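Tradell Cedgate Arm Kit, Reviewed After a Month of Asking It to Tidy Up 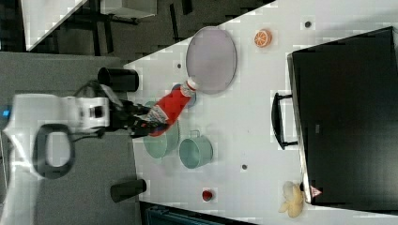
The Cedgate holding a red bottle, cap against the plate.

I paid for the Tradell Cedgate with my own money, a fact I bring up often at home. It ships as one arm, one gripper, a power brick and a manual of 212 pages, 16 of which concern the correct way to lift it out of the carton.

Setup took me most of an evening. The arm bolts down easily enough, and then you install the Rivas control software, which wants an account, a second account, and your opinion of the first account. After that it behaves. You guide the arm by hand through a move, press save, and it plays the move back.

My test is clearing a table. I put out a plate, a bowl, a mug, a bottle and some fruit of varying sincerity, and ask for it all to be somewhere else. Bottles are its best event. The fingers close well on anything long and round, and the grip held at every speed I tried. Bowls went fine by the rim. Mugs were a mixed business: upright, no trouble, but one lying on its side got nudged across the table for a while, like a cat with a receipt.

Plush toys it picks up beautifully. I don't know who needs this, but the option is there.

Complaints. The gripper cable hangs in a loop, and I spent more time than I'd like planning moves that wouldn't snag it. Tradell sells a clip for this, separately. The stop button in the software is two menus deep, so buy the physical one. Saved moves top out at 8 unless you subscribe, and I have not forgiven them for that.

The obvious rival is the Skullport starter arm, cheaper and a good deal slower. I borrowed one in August and gave it back without tears. If you only want to learn the basics, though, it'll do, and its manual fits on a fridge.

At just under $1,000 the Cedgate is a lot to spend on moving a bottle. I'd still buy it again, with the clip this time. Four stars, and I'd take one back if the subscription price goes up.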